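Werkstatt-Tipps: Wenn am Packtisch Roboterarme mitarbeiten

Bei Drandus laufen seit September zwei Arbeitsplätze mit je einem Armpaar. Die folgenden Hinweise stammen aus dem laufenden Betrieb und gelten sinngemäß für kleinere Werkstätten.

Tischfläche
Helle Platten zeigen Farb- und Markerreste sofort. Eingetrocknete Flecken mit Isopropanol und fusselfreiem Tuch lösen, nicht schaben. Gereinigt wird bei Schichtende und stehender Anlage. Kratzer in der Platte dem Einrichter melden.

Kabel am Handgelenk
Die Schlaufe zwischen Greifer und Handgelenk braucht Spiel, darf aber nirgends einhaken. Steckverbinder wöchentlich von Hand auf festen Sitz prüfen. Kabelbinder nur locker setzen. Bei Knickstellen das Kabel tauschen, Isolierband ist keine Reparatur.

Greiferbacken
Rillen mit einer weichen Bürste auskehren. Öl und Klebstoffreste verändern die Reibung, kleine Teile rutschen dann weg. Nach dem Reinigen einmal leer öffnen und schließen.

Was sich für die Belegschaft ändert
Das Einlegen von Hand entfällt weitgehend. Dafür kommen Sichtkontrolle, Nachfüllen und Störungsbehebung hinzu. Pro Schicht gehen an der Linie Oris 2300 Teile durch, davon wurden zuletzt 292 von Hand nachsortiert. Wer früher nur gepackt hat, braucht eine Einweisung in Quittieren und Freifahren; dafür sind 110 Minuten angesetzt. Die Stehzeiten werden kürzer, die Wege länger. Matten deshalb auch vor das Nachfüllregal legen.
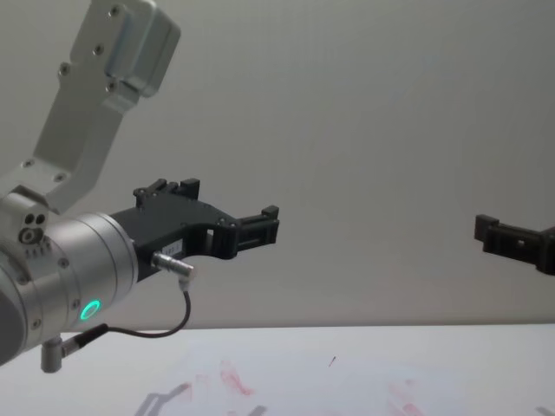 Text: Redaktion Itari Werkstattpraxis | Dezember 2022

Stehen sich zwei Greifer gegenüber, bleibt der Raum dazwischen frei. Keine Werkzeuge, Tücher oder Stifte auf der Platte ablegen. Vor jedem Eingriff Anlage stillsetzen und gegen Wiederanlauf sichern. Leuchtringe am Arm ersetzen diese Prüfung nicht, ihre Farben sind je nach Hersteller anders belegt. Störungen mit Uhrzeit und Teilenummer ins Schichtbuch eintragen.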